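Zwei Tische zu einer langen Arbeitsfläche zusammenstellen

Ich schneide meine Vorhänge und Decken selbst zu, und dafür reicht ein einzelner Tisch bei mir einfach nie. 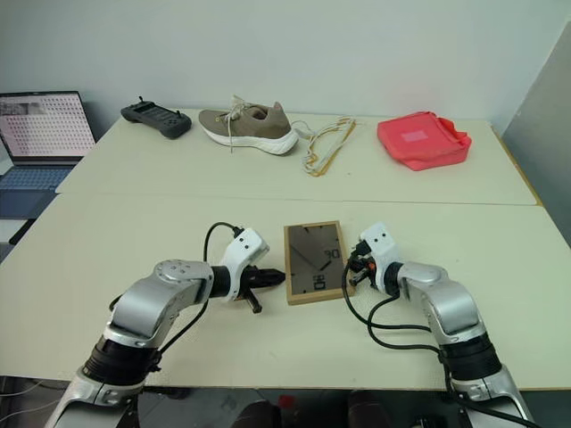
Beim ersten Mal habe ich die Tische nur aneinandergeschoben und losgelegt – nach dem dritten Schnitt klaffte ein Spalt, und der Stoff hing drin. Inzwischen mache ich es so:

Zuerst kommen beide Tische grob an ihren Platz. Lasst an einer Längsseite genug Luft, damit ihr durchlaufen könnt (20 cm sind zu wenig, ich hab's probiert!).

Dann die Höhe. Legt eine Wasserwaage quer über die Fuge und dreht an den Stellfüßen, bis nichts mehr kippelt. Wer keine Stellfüße hat, nimmt Filzgleiter oder gefaltete Pappe.

Jetzt die Kanten bündig schieben und von unten mit zwei Tischverbindern sichern. Schraubzwingen gehen auch, nur stößt man sich daran ständig die Knie.

Über die Fuge klebe ich glattes Malerkrepp, schön stramm gezogen. Den Tipp habe ich von I-seul Kang aus meinem Nähkurs, und seitdem bleibt mir kein Faden mehr hängen. Nach dem Zuschneiden ziehe ich das Band gleich wieder ab, sonst bleiben Kleberreste.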